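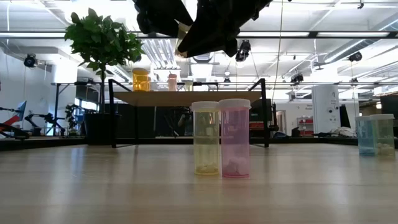
Lallton School of Community Care
Certificate in Home Support, Part One
Unit 4 Handout: Medicines in the Home

Prepared by Carol Birkett and Ruwan Matubbar
Issued Jan 16, 2024

Students should read this handout before the seminar and bring it with them. It replaces the handout used in earlier years, in which the section on disposal was out of date. The course reader, chapters 5 and 6, remains required reading.

1. Scope of the unit

Home support workers are not pharmacists, and this unit does not train them to give advice on what a person should take. It deals with the ordinary business of keeping medicines in a private home: where they are stored, how they are told apart, how a record is kept, and what is to be done when something seems wrong. Students who go on to Part Two will study the giving of medicines under supervision. Until that part has been passed, a student on placement may remind, fetch, open and record, but may not choose, measure or alter a dose.

The words used in this handout follow the course glossary. "Client" means the person being supported. "Household" means everyone who sleeps at the address, whether or not they receive support. "Prescriber" means any professional entitled to prescribe. "Medicine" covers prescribed items and items bought over the counter, including vitamins and herbal products. The last of these is often missed by students in the written test.

2. The Brellholm visits

Much of the teaching in this unit rests on the Brellholm visits, a record of 2,447 home visits made by support workers in the Brellholm district and later gathered into a single file by Duangjai Phromma. The visits were not designed as research. Workers filled in a one-page form at the end of each call, and the forms were read through and sorted afterward. Their value lies in the plain detail they contain, and they should be cited in student work as "Brellholm forms" followed by the form number.

Three points from the forms are taken up in the seminar.

First, most of the problems noted by workers concerned where a medicine was kept and had little to do with the medicine itself. Bottles had been put in a coat pocket, a sewing box, the door of a refrigerator, or a drawer with batteries and string. A client who had moved a bottle for a good reason in the morning could not always say in the evening where it had gone.

Second, a large share of the forms mention more than one person's medicines in the same place. Married couples were the usual case, but there were also households in which a grandchild's allergy tablets stood on the same shelf as a grandparent's heart medicine.

Third, workers who wrote down what they saw in simple terms produced more useful forms than those who tried to explain it. "Bottle on windowsill, cap not fully closed" can be acted upon by the next person. "Client is confused about storage" cannot.

3. Storage

3.1 General rule. Medicines are stored as the label or leaflet directs. Where no direction is given, the pharmacist should be asked. A dry cupboard away from the stove and out of the reach of children is suitable in many homes. Bathrooms are generally poor places on account of steam, and so are kitchen windowsills that catch the afternoon sun.

3.2 Original containers. Medicines should remain in the container in which they were supplied. The label carries the name of the client, the name and strength of the medicine, the directions, and the name of the supplying pharmacy, and all of these are lost when tablets are tipped into another bottle. Weekly organizers are a separate matter and are discussed in section 5.

3.3 Children and visitors. A child-resistant cap slows a child down. It is not a lock. Households with no children of their own may still have children visiting, and the worker should ask about this at the first call and again before holidays. Handbags left on the floor by visiting relatives are a common oversight.

3.4 Refrigerated items. Where a label calls for refrigeration, the item is placed on a middle shelf, in a small lidded tub, and never against the back wall or in the freezer section. The tub should be marked with the client's name.

4. Telling medicines apart

Students sometimes arrive with the belief that color is a reliable guide. Color can help a client who already knows the medicine well, and many clients speak of "the little white one" or "the pink bottle" with complete confidence. The worker must nevertheless go by the printed label at every call. Tablets of the same medicine may change in shape or shade when the pharmacy changes its supplier, and caps are easily exchanged between bottles of like size.

The following practice is taught at Lallton and is assessed during placement:

- Read the label when the container is picked up.
- Read it again with the record sheet beside it.
- Read it a third time as the container is put back.

Clients with low vision may be helped by large-print labels, which most pharmacies will supply on request. Rubber bands and raised stickers are also used. Whatever mark is chosen, it should be written on the front page of the household record so that a relief worker can understand it. Yiran Xie will show a number of these aids in the seminar, including the Munshi tactile label set held by the school library.

A difference between the label and the record sheet is never settled by guesswork. The worker leaves the item where it is, telephones the supervisor, and notes the time of the call.

5. Weekly organizers

An organizer is filled by the client, by a family member, or by the pharmacy. It is not filled by a student. Some medicines are unsuited to organizers — those that must be kept from light or damp are the usual instance — and the pharmacist's word is final.

When an organizer is in use, the original containers are kept in the home and are not thrown away until the supply is finished. The worker records which compartments are open and which are closed at the time of the call. The record should say "Tuesday evening compartment empty" and should not say "Tuesday evening dose taken," unless the worker was present and saw it taken.

6. The place of work

Before any container is opened, the worker should have a clear, steady surface at a comfortable height, good light, and clean dry hands. Sofas, beds and the arms of chairs are unsuitable. A kitchen or dining table is the usual choice.
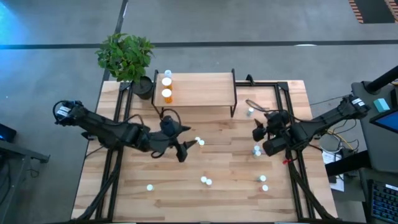 Figure 2. A wooden butcher-block table on a concrete floor.

Only one person's medicines are brought to the surface at a time. Food, mail and newspapers are moved aside with the client's permission. If a tablet is dropped, it is not returned to the bottle. It is set apart, recorded, and taken back to the pharmacy with other unwanted items.

Wooden surfaces in older homes may have open joints or worn patches in which a small tablet can lodge. A plain tray with a raised edge solves this difficulty and may be borrowed from the Zeltunham equipment store against a signature. Trays are to be washed, dried and returned at the end of placement.

7. Keeping the record

The household record stays in the home. It consists of a front page, a current list of medicines, and daily sheets. Entries are made in ink at the time of the call and signed with initials and surname. An error is struck through with a single line so that it can still be read. Correction fluid is not permitted.

The current list is checked against the labels at the first call of every month and after any hospital stay. Clients returning from the hospital often bring home a new list while the old containers are still in the cupboard, and it is in the days after discharge that the Brellholm forms show the greatest number of queries to supervisors. Forms 26 and 34 are reproduced in the reader and should be compared: both concern a client just home from the hospital, and in only one of them did the worker compare the two lists.

8. Disposal

Unwanted or expired medicines belong to the client, and the client's consent is needed before they are removed. The preferred route is a pharmacy or community take-back point. Local arrangements differ, and students should learn those of their placement district in the first week. Labels on empty containers are removed or the name blacked out before the container is discarded.

Students do not carry medicines away from a home on their own authority. If no family member is able to return them, the supervisor will make the arrangement.

9. Work for the seminar

Students are asked to prepare the following:

(a) Read forms 12, 26 and 34 in the reader and mark any wording that records an opinion in place of an observation.
(b) Rewrite one of the marked entries in no more than two sentences.
(c) Draw up a front page for a household of two adults, both with regular prescriptions, one with low vision.
(d) Find out the take-back arrangements in the placement district and bring a note of the opening hours.

Item (c) will be collected and counts toward the unit mark. The others are for discussion.

10. Assessment and contacts

The unit is assessed by a written test and by an observed call during placement. Both must be passed. A student who fails the observed call may repeat it once, in July, with a different assessor. Students who need extra time or large-print papers for the written test should write to Chaminda Kanagaratnam in the course office before the end of the second week.

Questions on sections 2 to 5 should be addressed to Carol Birkett, and questions on sections 6 to 8 to Ruwan Matubbar. Placement queries go to the placement supervisor in the first instance.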